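A year of container refunds

Posted 2026-01-25

I took the last load for the year to the Dellanent depot on Friday and closed off the spreadsheet. The total was 1,182 containers at ten cents each, so $118.20. I said last January that I'd write it up whatever the number was.

Before this we put every can and bottle into the yellow-lid bin and forgot about it. The council takes that away either way, so the recycling side of things hasn't changed much in our house. I wanted to know what we were drinking and what it was worth. There are three of us, one a teenager, and we have people over more in summer than in winter.

How it works at our place

The first month I kept everything in one tub in the laundry. It filled up quickly and smelled by the end of the week, especially the juice cartons and anything with milk in it. Rinsing fixes most of that. I now give each one a quick swish in the leftover washing-up water and stand it upside down on the rack overnight.

A small bin on the kitchen table would be enough for a person living alone. For us it's one lined bin for rubbish in the kitchen and two feed sacks hung on hooks behind the laundry door, one for cans and one for everything else. When both sacks are full I go to the depot.
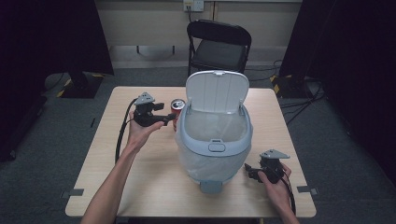
Lid up, bag in, red can next to it.

Don't crush anything. I did for the first fortnight to save space, and the machine at the depot couldn't read the barcodes. The staff will take a squashed can over the counter if they can still see what it is, but that's a separate queue and on a Saturday it goes out the door.

Labels are the same story. Leave them on. We had a run of Stostetti mineral water bottles where the paper label came off in the rinse water, and I had to take the whole lot home again. Those went into the yellow bin.

The depots

There are two we can get to. The Gover one is closer but only opens until two, and it has a pair of machines in a car park with no shade. The Dellanent one is out past Esteban Street next to the tyre place, has a proper counter, and stays open until five on weekdays. I did most of my trips there on the way home from work. I wouldn't drive there specially, as the petrol would eat a fair bit of the refund.

You can be paid cash, by voucher or straight into an account. I started with cash and found I spent it at the bakery, so from March I had it paid into the holiday account.

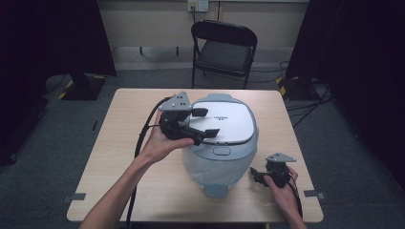 Lid down. Pale blue-grey round the rim.

What got knocked back

I had 46 containers rejected over the year. Most of them were my own fault, either crushed or missing the label. The rest were things I assumed would count and didn't. Plain milk bottles aren't covered here, and neither is the big cordial bottle. Check the list for your own state before you save up a sack of something, because they don't all match and they do get changed.

I also stopped bothering with lids. The depot wants them off the plastic bottles, and for a while I kept them in an ice cream container for a school that was collecting them. The school stopped, so now they go in the rubbish.

The cleaning-up part took more time than I'd expected. Every can leaves a ring of something on the table if you put it down before rinsing, and I wiped that table down a lot.

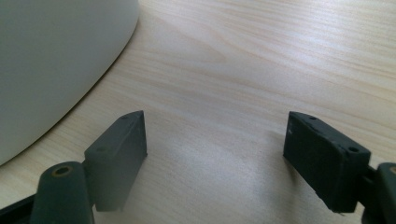 The numbers

Aluminium cans came to 700, which I did check twice because it looked made up. Glass was 107, nearly all of it beer and mineral water. The remainder was plastic bottles and small cartons.

July was the lowest month by a long way. We were away for one week of it and it was too cold to want anything fizzy for the other three. December was the highest, as you'd guess.

Seeing the can figure did change what we buy. We used to get a carton of soft drink with every big shop. Since October it's been every second one, and I can't say anyone has gone without. The saving on that is already bigger than the refund.
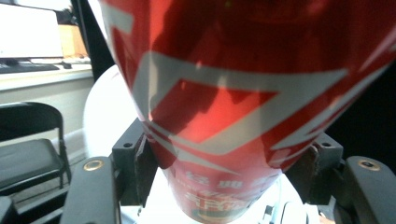 Red can, close up.

This year

I'm going to keep going but drop the spreadsheet back to one line per trip. Recording glass and plastic separately was a nuisance and I don't need to do it twice. I'd like a third hook behind the laundry door, and the feed sacks want replacing, as one has split along the bottom seam.

My sister-in-law's street pools theirs and gives the money to the local footy club. I've asked next door if they'd be interested and they said to come back after the school holidays.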